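Hirnau Tenants Association
Laundry and Linen Working Group
Minutes, 6th May, ground floor room, Pruitt building

Started late, door code had changed again. Quorum ok. Apologies: 2, both by email.

1. Last minutes
April minutes agreed with one fix. The dryer on the left is the one that eats coins, minutes said right. Corrected.

2. Money
Balance 2,218 dollars. Quote from Harkiron for the replacement washer is 1,479 delivered, hauling away the old one is extra and they wont say how much until they see the stairs. Agreed to get that figure in writing before anyone signs. Question whether we can wait till fall. General feeling no, the old one walks across the floor on spin.

3. Lost and left laundry
Longest item. Shelf by the door is full again. Things left in machines get dumped on top of whatever is there and then nobody can find a sock. Complaint from second floor about a good sweater that ended up under a wet bath mat and smelled.

Discussed:
- one basket per machine, left stuff goes in the basket for that machine and stays there
- dark things separate from light, after the towel business
- slotted baskets over solid, damp stuff needs air
- no bags, bags get taken for trash

Some back and forth on folding. One view is whoever empties the machine should fold. Other view is nobody should be folding a stranger's underwear. Left it at: lift it out, put it in the basket, done. Large items bunched up on top is fine as long as it isn't hanging on the floor.
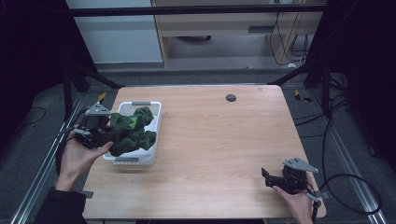 How long does left laundry stay in the basket before it goes to the donation box?
Two weeks from the day it was taken out of the machine, with the date written on a strip of tape on the basket rim.

Bedding was raised as a special case because it fills a basket by itself. No decision, back next time.

Vote on baskets: carried, 5 for, none against. Buy plain white if they have them, easier to see what's inside.

4. Folding table
Wobble reported. Tightened at the last cleanup, loose again. Needs a longer bolt. Also please stop leaving detergent on it, the rings don't come off the wood.

5. Drillness
Drillness still has not come back about the vent hole. They have the measurments. One more phone call, then we ask somebody else. Lint is building up behind the dryers meanwhile, so sweep when you can reach.

6. Any other business
- Notice board key missing, spare is in the office drawer
- Request for a hook for the ironing board. Agreed
- Request for music. Not agreed

To do
Haulage price from Harkiron in writing
Buy baskets and tape, keep receipt
New sign for the door, with the two week rule in large letters
Longer bolt
Call Drillness
Bedding on next agenda

Closed early so the room could be locked. Next meeting same room, date to be emailed.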